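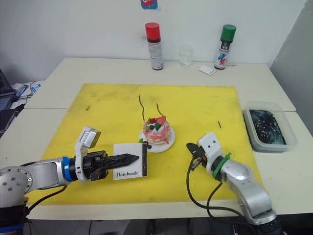

Chiharu Nomura on fake food and real appetites

I got to Chiharu Nomura's studio hungry, which was a mistake! She makes display food for cafe windows under the name Setano, and she'd been at it since breakfast.

"People think it's all about shine," she told me, pouring us both coffee (real, thank goodness). "But you look at a real strawberry - it's kind of dull in places. So I leave it dull."

She started out at a bakery, where her boss asked for a cake that could sit in the sun all summer.
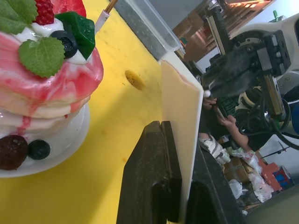 She said yes without knowing how, and spent 9 weeks ruining her oven trays. "The cream was the worst. It looked like toothpaste!"

I asked if she ever gets sick of sweets. She laughed for a good while. "I want to do soup next. Nobody orders soup from me, and I don't know why - I'd make a beautiful soup."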